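Reading time: 2 minutes

Home | Household | Storage and Tidying | Cables | Contact

Keeping Corded Headphones and Their Leads in Order

Corded headphones are frequently stored without much thought, and the lead is usually the first part to suffer. The following guidance has been prepared by the Remham Household Advice Service for homes, study rooms and shared work tables. It was last reviewed on February 4, 2026. 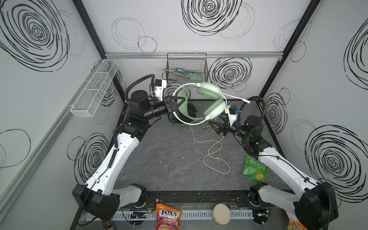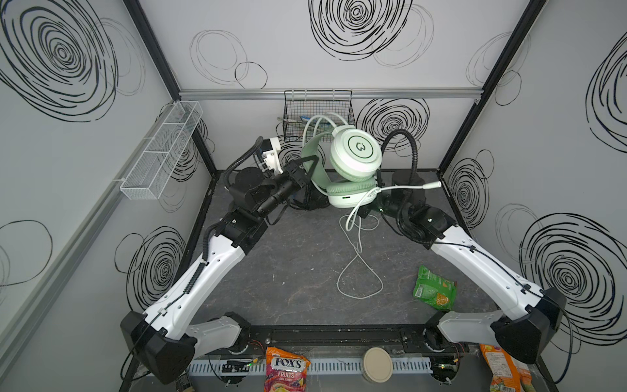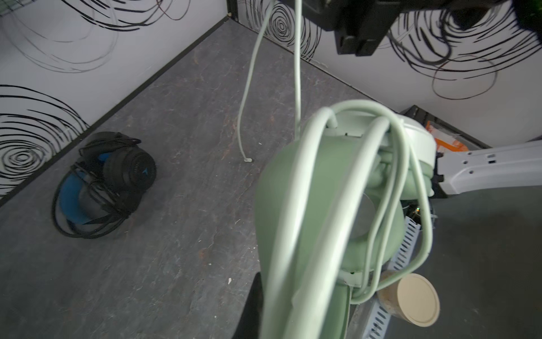 Cables on and over the grey marbled surface. The first two views include the mint-green headphones with their white lead.

Before putting headphones away

Unplug the lead at the socket end, holding the plug and not the cord. Lay the full length out on a clear part of the table and let any twists fall out of it. A lead that has been left in loose loops will normally straighten with gentle handling. It should never be pulled tight to remove a kink.

Wipe the headband and the outside of the ear cups with a soft, barely damp cloth. Padded cups should be left in the open air until fully dry.

Coiling the lead

Form loops the width of an open hand, allowing the cord to turn naturally as it is gathered. Secure the coil with a fabric tie. Elastic bands are not advised, as they perish and may mark a pale cord. Winding the lead around the headband or the ear cups places a strain on the point where it enters the cup, and the habit should be discouraged in children from the start.

Where several devices share a table, coil each lead separately. Black and white cords are easily told apart; two of the same colour should be labelled 2 cm from the plug.

Choosing a place

A soft pouch is suitable for headphones in regular use, provided that nothing heavy is placed on top. Wire-mesh baskets fixed to a wall or hung from a rail keep small items off the table and allow the contents to be seen. Baskets with compartments are to be preferred for plugs and adaptors — a single deep basket soon becomes a tangle.

Sweets, crisps and other snacks should be kept in a separate container with a lid. Crumbs and sugar work their way into sockets and ear padding, and are difficult to remove.

Routine checks

Inspect each lead every 10 weeks. Any cord with split covering or a loose plug should be taken out of use. Residents of Remham may hand in worn leads at the Livitz Road collection point, which reopens in April.

Related leaflet: No. 972, Drawers and Baskets for Small Items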